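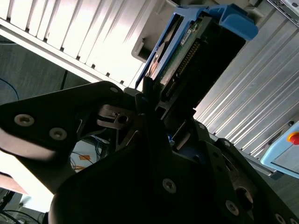 Die Horbridge Datenrettung eröffnet am 4.9.21 in Cirnton eine neue Annahmestelle für Privatkunden und kleine Betriebe. Bisher mussten defekte Datenträger per Post an das Labor in Villca geschickt werden. Angenommen werden einzelne Festplatten, USB-Sticks und Speicherkarten. Laufwerke aus Servern und Netzwerkspeichern können im Einbaurahmen abgegeben werden, etwa eine Festplatte in einem blauen Kunststoffrahmen wie auf dem Bild; ausbauen muss der Kunde sie nicht.

Die Erstprüfung kostet 91 Euro und wird bei einem Auftrag vollständig angerechnet. Danach erhält der Kunde ein schriftliches Angebot mit Festpreis. Im vergangenen Geschäftsjahr bearbeitete das Unternehmen 1837 Aufträge, davon kamen 269 aus Cirnton und Umgebung.

"Viele Leute wollen ihre Platte lieber persönlich abgeben", sagt Geschäftsführerin Felicja Żak. "Wir bitten darum, ein defektes Laufwerk vorher nicht mehr einzuschalten."

Die Annahmestelle ist montags bis freitags von 9 bis 17 Uhr geöffnet, am Eröffnungssamstag von 10 bis 14 Uhr. Ein weiterer Standort in Biltham soll im März folgen.

Pressekontakt: Horbridge Datenrettung, Felicja Żak, Geschäftsführung, Villca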